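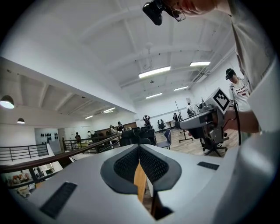 Upstairs at the workshop, second gripper in hand, marker on top.

Sep 17, 2019

Long day on the grippers. Got to the shared shop at Fomthorpe before lunch and stayed until the lights in the back started going off.

The trigger is still the weak spot. I swapped the return spring for the softer one from the Drulotard kit and ran it 400 times on the bench. It stuck 3 times, all in the first 57 pulls, then nothing. I want to call that fixed but I said the same in February. Will run it again tomorrow with the old spring to compare.

The housing is better. I sanded the inside of the recess and the mesh sits flat now. The wood strip down the middle stays for the time being. I had planned to print a proper part, but the printer is booked all week and the strip holds.

Cable is too short. It pulls on the back of the grip when you reach out to the side, and after a while your wrist feels it. Ordered a longer one from Ospina, plus two spares.

Tracking was good in the afternoon. The marker got lost when I tilted the gripper too far, same as before – probably the angle of the mount. Amia (the arm, on its bench at home) has to follow all this in the end, so I'd like the angle settled before I glue anything. Weighed the mount while I was at it, 141 grams with screws. Heavier than I wrote down last time.

Neck sore from the headset. Need to pad the strap.

Left to do: longer cable, new mount, label the spare springs. Eat something first.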